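**Bus 38 no longer stopping at Dendivholm station after 16:00?**

**clarel_road_end**
Did the timetable change in July? I waited for the 38 outside the station at ten past four and it went straight past with its lights on. The display still had it as due. The driver on the next one said the stop is "morning only" now. There is no notice on the pole.

**pravby_commuter**
It's on the Feyisa app, under service changes, if you scroll far enough. After 16:00 the 38 uses the stop on the far side of the car park. The 152 still stops at the front.

**tramline**
The 152 does not stop at the front. I take it every day and it has used the car park side for weeks.

**pravby_commuter**
Mine stopped at the front yesterday, so it must depend on the driver. 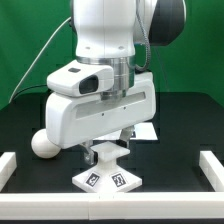
*White arm and gripper, green backdrop*

**clarel_road_end**
I don't have the app and I shouldn't need it. A sheet of paper in the shelter would do.

**oldticket**
They did put paper up at the Pravby end. It says the front stop is closed to "reduce crowding". The council paper gave 3000 passengers a day for the whole station, and most of those are on trains — the bus queue is never more than a dozen people.

**tramline**
I don't mind the move. The car park stop has a bench and the bus gets out quicker.

**oldticket**
It has a bench and no roof. Try it in November.

**clarel_road_end**
Rang them this morning. They said both routes should be using the car park after 16:00 and that a notice is on order. I asked about the display and was told that's a different department.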